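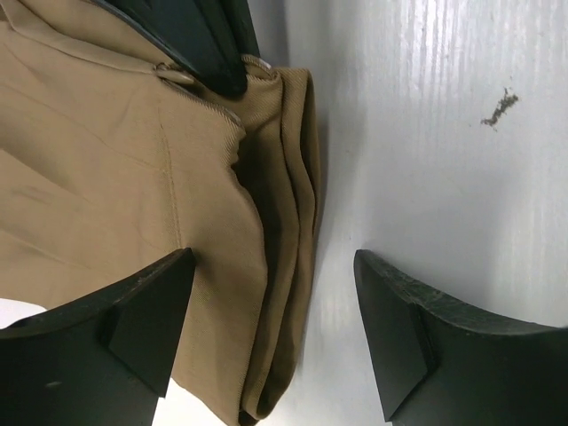

Marichka Tymoshchuk Knits Her Own Way

I caught Marichka Tymoshchuk on a video call early one morning in April, and she had needles going before I'd even said hi! She's been designing sweaters under the name Ellden for five years, and I've knitted two of them (well, one and a sleeve).

"I started because I hated seaming," she told me. "I'd finish all the pieces and they'd sit in a bag till winter."

So everything she makes is top-down, and you can try it on as you go -- which saved my yoke, let me tell you. I asked about the new cardigan, the one with the cables down the back.
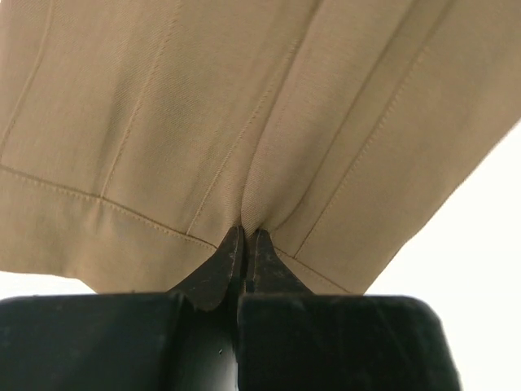

"I ripped that back out so many times," she said. "The cables pulled in, so I went up a needle size just for that panel, and then I liked it." The largest size has 100 stitches at the neck, and she wrote every row out in words as well as charts, because her friend Niamh can't stand charts. Me neither!

Next up is mittens. She held one up for me -- no thumb yet.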